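Chapter 6
Comparing Grippers by Hand

By now you've read five chapters of me telling you how grippers are built, and I expect you'd like to find out which one is any good. So would I! This chapter is where we stop reading spec sheets and start picking things up. You'll need a table, an object that annoys you a little, and a gripper you can hold in your own hand. The arm can stay switched off until Chapter 7.

I like to begin with hand-held grippers for a simple reason. If you bolt a gripper to an arm and it drops something, you've got a long list of suspects (the controller, the camera, the calibration, the jaws, your own code at two in the morning). Hold the same jaws yourself and most of that list goes away. Your wrist does the steering, your eyes do the looking, and what's left over is mostly down to the fingers and the pads.

The object I keep coming back to is a chopstick. It's thin, it rolls, it's much longer than it is wide, and it costs next to nothing to replace. Lay it flat on a cloth and the fingertips have to get right down to the table to reach it. Stand it in a basket with several others leaning every which way, and you've got a different problem altogether, because now you have to get hold of one without bringing its neighbours along.

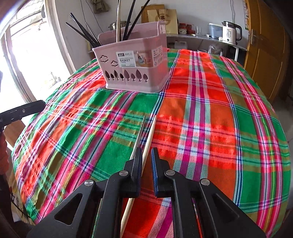
ENTHORPE, August

Thijs Jansen and I spent a long afternoon on this, and I'll use our notes all through the chapter. We had set ourselves 20 tries for each task and each pair of pads, which sounds like nothing until you're halfway through and your forearm starts complaining. I wrote everything down in pencil. Thijs wanted a spreadsheet. We ended up with both, and they disagreed in two places, so please pick one and stick to it.

We split the work into two tasks. The first was the pick from the cloth: close on a chopstick that's lying flat, lift it clear and hold it level. The second was the drop into the basket: carry it over, tip it upright and let go inside the compartment you'd named beforehand. Naming the compartment out loud matters a good deal more than I'd have guessed. Without that, every lucky landing gets written up as a success (I've done it, and so will you).

A patterned cloth is a nuisance and I recommend it. Stripes and checks give your eye plenty to confuse with a thin stick, and they'll do the same to a camera later on when we get to detection. Creases count too. A chopstick resting across a wrinkle has a sliver of space beneath it, and one lying on a smooth patch doesn't, so the same pads can look clever or hopeless depending on where you put the thing down. Move it about between tries.

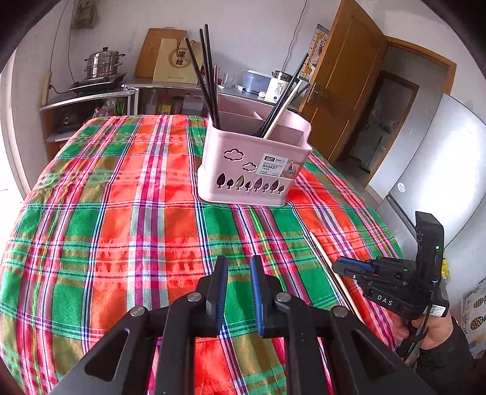

Fig. 6.2 Two hand-held grippers at the chopstick table. Note the blue pads.

Let's talk about pads, then. We tried a soft set from Kurek and a firmer one from Skekton. The soft pads forgave a crooked approach, but the stick would slowly swing nose-down once it was up. The firm ones held it level beautifully and were fussy about getting there in the first place. Which is better? It depends which half of the job you mind about, and your own table will tell you more than ours can.

Before you turn the page, have a go at a short practice round. Do 5 picks with the chopstick pointing away from you, then 5 with it lying crossways. Write down every miss and what sort of miss it was: slipped, pinched the cloth, or never closed on it at all. Keep the sheet, as we'll be using it in Section 6.1 to work out a first success rate, and it's far more fun with your own numbers than with mine.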